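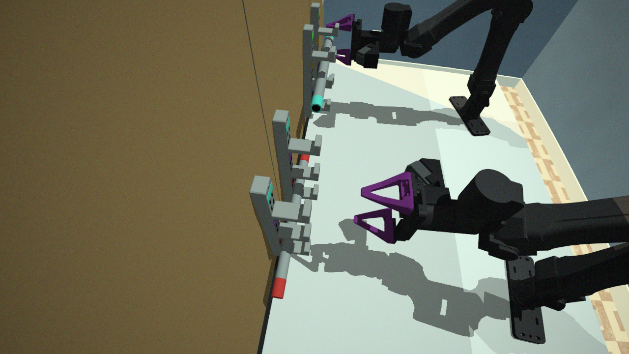

Leen Saab
My sister swears by a weekly soak, but I'd love to hear from others before I drown my peace lily. How often do you all water in January, with the heat running?

Omprakash Agarwal
Oh, I've been there! Poke a finger in, about two knuckles down, 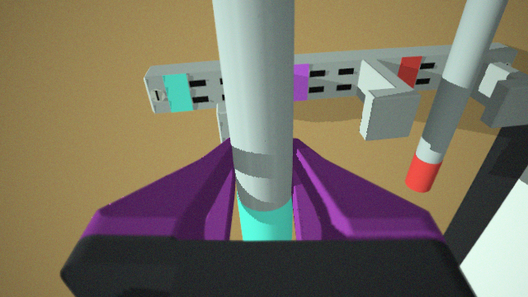 and if it's still damp, leave it be. Mine went 7 days between drinks – sometimes longer.

Asabe Ezeani
Mostly agree, though I'd lift the pot too,
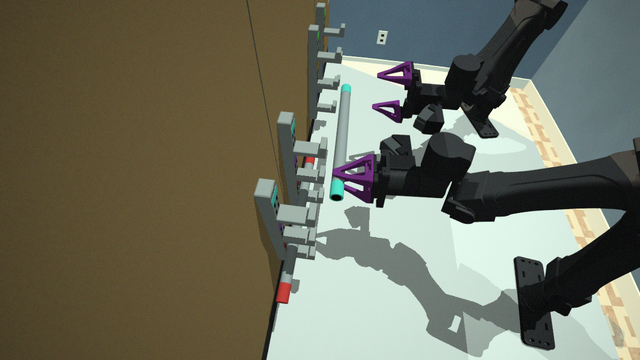
and tip out the saucer after 30 minutes or so.

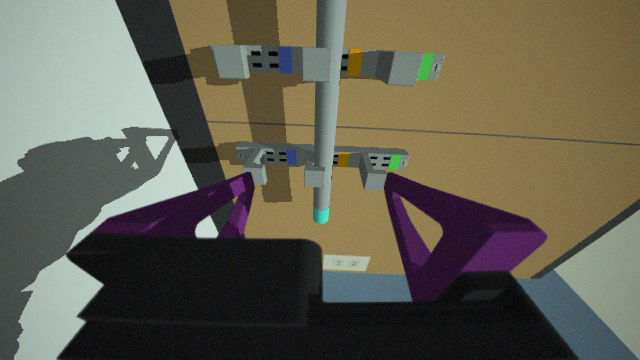 Purple fingers, tan wooden panel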